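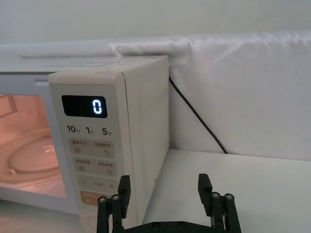 May, Sirnovstead workshop, morning

Clay moisture, again. The Grivar clay comes with a slip saying "moisture 20%" and I have been mixing plaster by that number since we opened the first pallet. I no longer believe it. The last two wall samples cracked in a way that smells of too much water, and the mix sheet says they can't have, so one of them is wrong and I'd sooner suspect the sheet than the wall.

What bothers me first is that the slip doesn't say percent of what. Water over wet weight or water over dry weight? With sand it hardly matters. With clay this damp it moves the answer by several points. Somebody typed 20 on a form and everyone downstream has been treating it as a measurement, me included.

Second thing. The method we use to check it is the one in the Vondent booklet: weigh a lump, microwave in short bursts, weigh between bursts, stop when the weight stops dropping. The booklet says this agrees with an overnight drying oven "for all practical purposes." No table, no spread, no mention of what clay they tried it on. I'd like to see the practical purposes.

Did one lump this morning anyway. Taken from the middle of the bag with the outside inch pulled off, crumbled by hand into a plain glass dish, dish weighed separately first. Low power, short bursts, stirred with the same spatula each time and scraped the spatula back into the dish (this matters, the stuff sticks like jam in the early rounds and you can lose a gram without noticing).

Wet 157 g
Dry 128 g
Bursts 8

So 29 g of water. Over wet weight that's 18.5%. Over dry weight it's 22.7%. The slip sits between them and agrees with neither. If I wanted to be kind to Grivar I could say 20 is a fair rounding of the first one, and if I were writing their brochure I probably would.

The weight between the last two bursts did not change on our scale. Our scale reads whole grams. That is a weaker statement than it looks in the book and I want it on record that I know it.
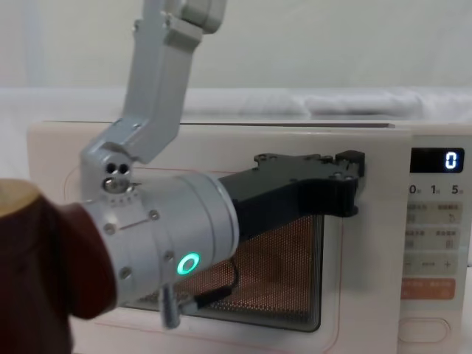 Added in the margin by a colleague, copied here so it doesn't get lost: you're blaming the clay for a water problem, and has anyone checked the sand? The Garg sand stood out under the lean-to all through the wet spell and the mix sheet has it down as dry.

Fair. I hadn't. The sheet says "sand, dry" because the sand was dry when the sheet was written. There is a lot more sand than clay in the mix, so a small error there beats a large one in the clay. I don't think it lets Grivar off but it might let the clay off for the cracks.

Squeezed a handful of the Garg and it held together, which proves nothing except that it isn't bone dry. I've heard people give moisture to the nearest percent from a squeeze. I would like to watch them do it blind.

Before any more samples, things I don't trust in this morning's number:

The lump. One lump from one bag. The bags at the bottom of the pallet feel heavier and I've been saying so for weeks without weighing one, so I'm no better than the slip.

Overheating. Clay holds on to some water that isn't loose water, and if the bits get hot enough in spots you start driving that off too and the "dry" weight comes out too low. A couple of crumbs had gone a darker color near the rim of the dish. Could be scorched roots. I picked one apart and couldn't tell.

Cooling. Weighed the dish warm every time. Warm dish on a light scale drifts, and warm dry clay pulls damp back out of the air while you stand there writing. The two errors push opposite ways, and I refuse to assume they cancel.

The booklet. It has no overnight comparison in it and neither do we. Without that, I'm checking a number I doubt with a method I doubt.
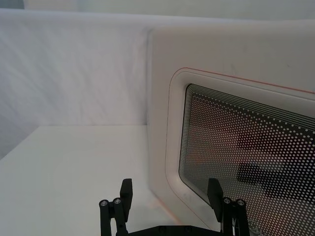 White oven on the table, cloth behind.

Afternoon. Split a second lump in two before doing anything to it. One half is for bursts, the other goes in the slow drying oven overnight and gets weighed cold in the morning with the lid on. Same bag, same depth, crumbled to the same size as near as I can manage. If the halves disagree by more than the scale can account for, the booklet goes in the drawer.

Also pulled sand from the top, middle and bottom of the Garg heap. Separate lidded tins, labeled on the tin and not on the lid, after last time. The bottom one is visibly wetter, with a bit of shine on it. The top one runs through your fingers. Whoever took a scoop off the top and wrote "dry" wasn't lying.

Asked for access to the old mix sheets to see if the cracked samples came after the rain. They're undated. Of course they are. The best I can do is the order of the pages, and two pages are loose.

There's a popular theory in here that the cracks come from the straw being cut too long. I've now heard it stated as fact by people who were told it by other people, and the straw in the uncracked samples came out of the same sack. Parking it.
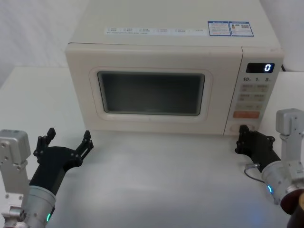

Came back to find a line written under the straw paragraph, unsigned: same sack, yes, but the good samples were made from the top of it, and the short bits all settle to the bottom. Sieve some before you park it.

Irritating, and possibly right, though it cuts the other way. If short bits settle, the top of the sack is the long straw, and the long straw went into the samples that held. That's the opposite of the theory. Will sieve a handful from each end all the same.

For tomorrow:
- slow-oven half out, cool with lid on, weigh
- burst the other half, let it cool before every weighing this time
- sand tins, all of them, wet and dry
- one bag from the bottom of the pallet
- write to Grivar and ask wet basis or dry basis, and on how many samples

Until there's an answer the mix sheet gets "clay moisture: unknown" in place of the 20. Crossed it out in pen. No new wall samples on the old numbers please, and put the time on the sheet if you make one anyway.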